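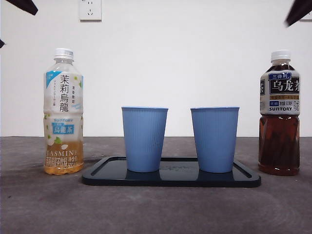 Posine tea service set - README

Last updated 2022-03-02. Still rough, will tidy when there's time.

What's in here

Photos and short notes for setting out tea on a tray. Cups, tray, bottled tea, dark grey tabletop, white wall. That's the whole colour scheme, sorry if you came for variety. 1253 photos, of which 428 have a written note to go with them. The rest have a filename and a layout code and nothing else yet.

Two subsets:
- fludley: the tabletop layouts. Cups on the black tray, bottles either side.
- macdonald: same idea on a kitchen bench, more clutter, kettle and tea towels and so on.

If you only want one, take fludley. Cleaner.

Layout codes

A - cups side by side on the tray, one bottle at the outer left, one at the outer right
B - cups side by side, both bottles to the left
C - cups at opposite corners of the tray, bottles behind
D - tray only, cups stacked off to one side (macdonald only)
X - anything that didn't fit. Don't train or test on X without looking first, it's a grab bag.

Layout A is the reference. When the notes say "standard" they mean A. The photo at the top of this file is an A.

The things

Tray. Black, rectangular. Always called "tray" in the notes, never "platter" or "mat". A few older notes say "board", same thing.

Cups. Light blue, two of them. No name for left and right in the first batch of notes, which was dumb. Now it's cup_L and cup_R as seen in the photo, not from the drinker's side.

Tea. Plastic bottles. The jasmine oolong one has a white ribbed screw cap and a mostly white, see-through label with little green leaves and white blossoms. SUNTORY in small letters, JASMINE lower down. Characters 茉莉烏龍 run down the front, and 烏龍茶 in the blue box. If you're searching the notes use "jasmine oolong" in English, the characters were only typed in for part of fludley.

Fill level. Recorded as low / half / high going by where the tea sits against the label. Pale golden tea behind a see-through label is a pain to judge at the top end, much easier when it's down near the lettering like the left bottle in the top photo (that's a low). Where the note-taker couldn't tell it says "unsure". Leave those as unsure please, don't guess.

Tabletop. Dark grey. The black tray edge gets lost against it in the dimmer shots - if you're doing anything with outlines, expect trouble there.

Note format

One plain text file per photo, same name as the photo. Four lines:

layout: A
cups: 2
fill: low, unsure
remarks: free text or blank

fill goes left bottle then right bottle, comma between. For layout B it's front then back. Yes that's inconsistent. Was going to fix it, then Dirkdale had already built their sheet on it, so it stays.

Remarks are whatever somebody felt like writing. Mostly blank. Some are useful ("label turned away"), some aren't ("nice").

How the table gets set for layout A

1. Wipe down the tabletop. Crumbs show up badly on the grey.
2. Tray in the middle, long side facing you.
3. Both cups on the tray, side by side, small gap. Don't let them touch.
4. One bottle out to the left of the tray, one out to the right, same distance as near as you can eyeball it.
5. Turn the labels to the front.
6. Caps on.

Bottles stay off the tray in A. If one's on the tray it's an X.

For actually serving people, same order, works fine, just pour before you bring the tray over. Cold tea goes in the cups to a finger below the rim. Fuller than that and you'll be moping it up.

Known problems

- Left and right swapped in the notes for a handful of early fludley photos. Flagged with "check LR" in remarks.
- Duplicate photos in macdonald. Same morning, same bench, same kettle. Harmless but they pad the numbers.
- "light blue" and "pale blue" both used for the cups. Same cups.
- "gray" and "grey" both used too. Search for both.
- The outlet on the wall is not labelled in anything. Somebody asked. No plans to.
- Some remarks lines have a trailing comma from the old spreadsheet export. Strip it.
- Layout C notes don't say which corner is which. Look at the photo.

Good for

Table setting, tidy/untidy comparisons, checking whether a layout matches its code, practising descriptions of everyday stuff. Reading labels too, in a small way, though the fine print on the bottles wasn't transcribed and won't be.

Not good for

Anything about tea itself. No brewing, no temperatures, no taste notes. Not a product catalogue either - the bottles are in here as bottles. Also no hot drinks in fludley at all, the kettle stuff is only macdonald.

Splits

None supplied. If you make your own, split by session and not by photo, or the near-identical ones end up on both sides. Session is the first bit of the filename, before the underscore.

Changes

March: added cup_L / cup_R, reworded fill, fixed the D code which had been typed as 0 in a bunch of notes.
Before that: didn't keep a log, should of.

To do

- write notes for the rest of the macdonald photos
- second pass on everything marked unsure
- decide if X is worth keeping
- proper licence file. For now, use within Posine and Dirkdale only and ask before passing it on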